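About Setbridge

Setbridge supplies tableware and table linen to cafés, school dining halls and small guest houses. The company was formed when Solard, a glassware wholesaler, merged with Bandine, a maker of placemats. Stock is held in one warehouse with 600 shelf locations. The catalogue lists 400 items in 3 ranges: plates and bowls, glassware, and cutlery.

Each range is checked as a full place setting before it is listed. Colours are compared against a plain green surface, and rim width and overlap on the mat are noted. Food is included in the layout to show portion size.

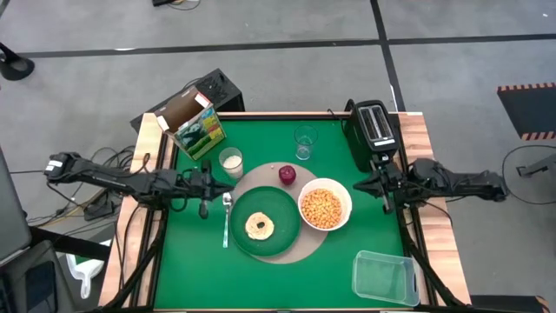 Breakfast setting: dark green plate with bagel half, white bowl, round taupe placemat.

The standard round placemat is 38 cm across. Sets can be ordered complete or by the piece, and replacement pieces are kept in the same colour. Orders are packed in cardboard boxes and leave the warehouse every Wednesday. Trade accounts are handled through our Shirazi Street office.

Last updated: October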